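Section 7. Setting Up a Small Kitchen: Walls, Rack and Window Ledge 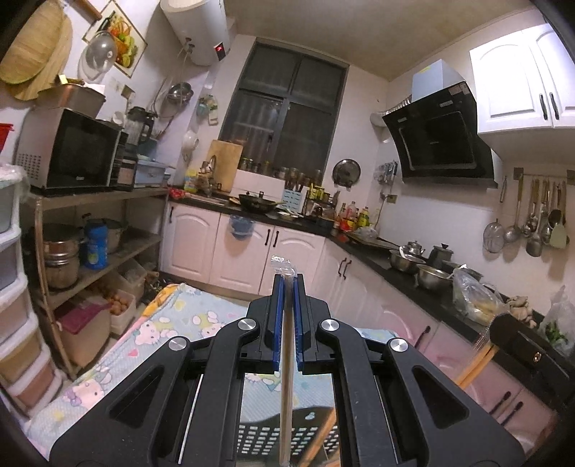
Fig. 7-1. Open rack at left, lids and colander on the wall, cutting board and spice jars below the window.

You've got the Ritholm rack standing and level, so now comes the fun part – filling it! A small kitchen can hold a surprising amount once the walls start pulling their weight.

Loading the rack

1. Put the microwave on the top shelf, with the toaster oven beside it if you have one. Leave the gap shown on the appliance labels.

2. Stack steel pots on the middle shelf, largest at the bottom. A stockpot gets its own spot next to the stack.

3. Use the bottom level for boxes and food that doesn't mind living low down. Eggs do fine in their cardboard box, as long as nothing goes on top of them.

CAUTION: Check the load rating printed on the underside of each shelf before adding a second appliance. Do not stand anything on the toaster oven.

Using the wall

4. Fix the Flemex hooks (pack of 7) into solid wall. The adhesive kind is all right for a plate or a small utensil holder, but a metal colander or a heavy glass lid wants a screw.

5. Hang pot lids by the knob or handle, one to a hook. Try them in a few places first. You'll soon find out which one you reach for every single night!

6. A woven tray looks lovely on the wall and comes down in a second when you need it.

Note: Keep hooks well clear of the water heater and its pipes. You should be able to read the display and reach the controls without moving anything.

Under the window

7. Stand the cutting board upright so both faces can air out.

8. Line up the spice jars in a single row, labels forward. A second row always gets forgotten – move the overflow to a drawer unit instead.

Chopsticks and baskets

9. Slotted baskets are great for drying, but thin sticks can slip through. Lay a folded cloth in the bottom, or use the Skolex liner (part 241).

10. Wash new chopsticks before first use, and take off any plastic wrapping.

For corner counters, continue to Section 8.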